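**Drovix Balkonspeicher 2 kWh** - Stand 15. Dez. 2020

Akku für kleine PV-Anlagen, steckerfertig. LiFePO4, 3.000 Zyklen laut Datenblatt. Gewicht 40 kg, also bitte zu zweit tragen. Wechselrichter Arnix seperat bestellen, nicht im Lieferumfang!

- Ladeleistung max. 200 W
- Display, App kommt im Februar
- Wandhalter optional 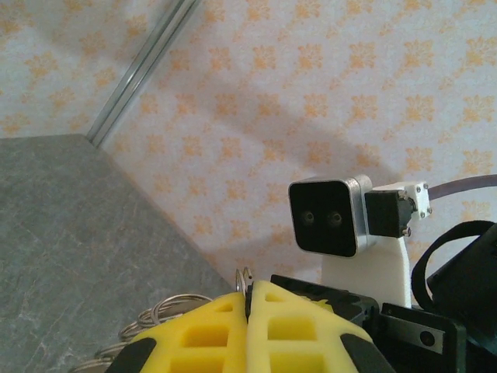

Declan Wainwright schreibt dazu, bei ihm reiche der Speicher abends für Licht, Router und Kühlschrank, nur der Lüfter sei ihm nachts zu laut.

Lüfter lässt sich drosseln - Menü, Punkt »Nacht«. Altgeräte von Clegg nehmen wir zurück, vorher kurz anrufen. Versand nur per Spediton.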